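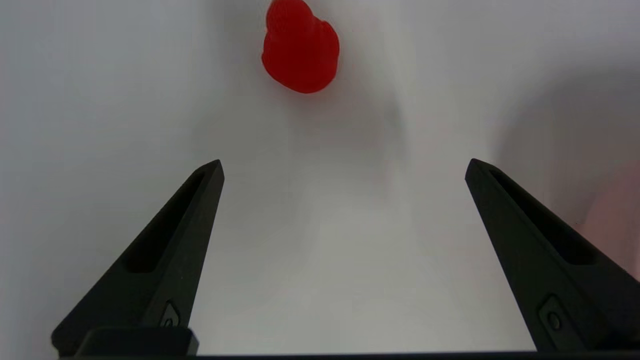

Warum wird eine Silikonfuge im Bad nach wenigen Jahren undicht?

Weil sie meistens zu dünn ausgeführt ist und an drei Seiten haftet statt an zwei. Der Dichtstoff kann sich dann nicht dehnen und reißt an der Flanke ab.

Mit dieser Antwort beginnt Ga-eun Yook fast jede Schulung. Sie leitet bei Tillwood, einem Betrieb für Abdichtung und Fugentechnik, die Schadensaufnahme und hat in dieser Funktion mehr als 1.000 Anschlussfugen geöffnet. Das Gespräch fand am Samstag, 11. Mai 2019, in den Schulungsräumen des Unternehmens statt. Zeitweise saß Seren Rowlands mit am Tisch, die bei Tillwood die Ausführung auf den Baustellen verantwortet.

Yook trennt zunächst die Begriffe. Die Fuge zwischen Wanne und Fliese sei eine Bewegungsfuge, keine Abdichtung. »Die Abdichtung liegt dahinter, als Verbundabdichtung unter dem Belag, mit einem Wannenrandband am Anschluss. Der Dichtstoff hält Spritzwasser und Schmutz ab. Wer sich allein auf ihn verlässt, hat ein Wartungsteil zur tragenden Maßnahme erklärt.« In Gebäuden, die älter als das Randband sind, fehle diese zweite Ebene häufig. Dort sei ein Flankenabriss kein optischer Mangel mehr, er leite Wasser direkt in den Estrich.

Die Ursachen lassen sich nach ihrer Darstellung gut eingrenzen. An erster Stelle steht die Dreiflankenhaftung, also die Haftung am Fugengrund. Vermieden wird sie durch eine Rundschnur aus geschlossenzelligem Polyethylen, die etwas dicker gewählt wird als die Fuge breit ist. An zweiter Stelle stehen Rückstände des alten Dichtstoffs. »Silikon haftet nicht auf ausgehärtetem Silikon, jedenfalls nicht dauerhaft. Ein Film, den man mit dem Finger kaum spürt, genügt.« Drittens nennt sie den Estrich, der nach dem Einbau noch schwindet und sich an den Rändern absenkt. Bei einem Objekt in Mostyn hat sie an einer Bodenfuge 6 Millimeter Absenkung gemessen. Kein üblicher Sanitärdichtstoff nehme das bei einer schmalen Fuge auf.

Auf die Frage nach dem zulässigen Maß verweist sie auf das technische Merkblatt des jeweiligen Produkts. Entscheidend sei die Gesamtverformung, angegeben in Prozent der Fugenbreite. Daraus folge die Mindestbreite – und nicht aus dem, was dem Bauherrn gefällt. Sehr schmale Fugen seien gestalterisch beliebt und technisch kaum zu rechtfertigen. 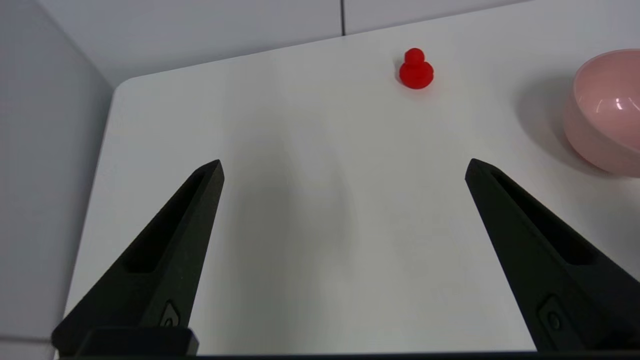
Auch die Belastung der Wanne selbst werde unterschätzt. Eine leere Acrylwanne steht höher als eine gefüllte, in der ein Mensch sitzt. Wird bei leerer Wanne verfugt, arbeitet der Dichtstoff bei jedem Bad auf Zug. Yook lässt Wannen deshalb vor dem Verfugen füllen und das Wasser bis zur Aushärtung stehen. »Das kostet einen Tag, an dem das Bad gesperrt ist. Im Angebot steht es bei uns als eigene Position, sonst wird es auf der Baustelle gestrichen.«

Rowlands ergänzt den Ablauf aus Sicht der Ausführung. Alten Dichtstoff schneidet ihr Team mit der Klinge beidseitig los und zieht ihn als Strang heraus. Der Rest wird mechanisch abgeschabt, danach mit einem Silikonentferner behandelt und mit Lösemittel nachgereinigt. Auf Acryl prüft sie jedes Mittel vorher an einer verdeckten Stelle, weil manche Reiniger Spannungsrisse auslösen. Den Primer wählt sie nach Untergrund. Auf glasierter Keramik verzichtet sie in der Regel darauf, auf Naturstein nicht. Geglättet wird mit einem neutralen Glättmittel, sparsam aufgetragen. Spülmittel lehnt sie ab: Es könne zwischen Dichtstoff und Flanke geraten und die Haftung schwächen, außerdem greife es bestimmte Beläge an.

Zum Thema Schimmel äußert sich Yook zurückhaltend. Fungizide Ausrüstung wirke, werde aber mit der Zeit ausgewaschen. Schwarze Punkte, die sich nicht abwischen lassen, sitzen nach ihrer Erfahrung bereits im Material. In einer Wohnanlage in Clallatow waren 17 von 27 untersuchten Bädern betroffen, überwiegend innenliegende Räume mit zu kurz eingestelltem Lüfternachlauf. »Wir haben neu verfugt und den Nachlauf verlängern lassen. Ohne den zweiten Schritt hätten wir den ersten bald wiederholt.«

Wartungsfugen sind von der Gewährleistung häufig ausgenommen, sofern das vertraglich vereinbart ist. Yook hält die Regelung für sachgerecht, bemängelt aber, dass Mieter und Eigentümer selten davon erfahren. Sie empfiehlt eine jährliche Sichtprüfung. Dabei wird die Fuge mit dem Daumen leicht eingedrückt und entlang beider Flanken auf Ablösung kontrolliert. Zeigt sich ein Spalt, sollte der gesamte Abschnitt von Ecke zu Ecke erneuert werden. Punktuelles Überspritzen akzeptiert sie nur für wenige Tage.

Im Juni beginnt Tillwood mit der Sanierung der Nasszellen im Levell, einem Wohnheim mit umlaufenden Bodenfugen auf Heizestrich. Rowlands hat dafür zunächst eine Musterfuge angesetzt, die vor der Freigabe wieder aufgeschnitten wird.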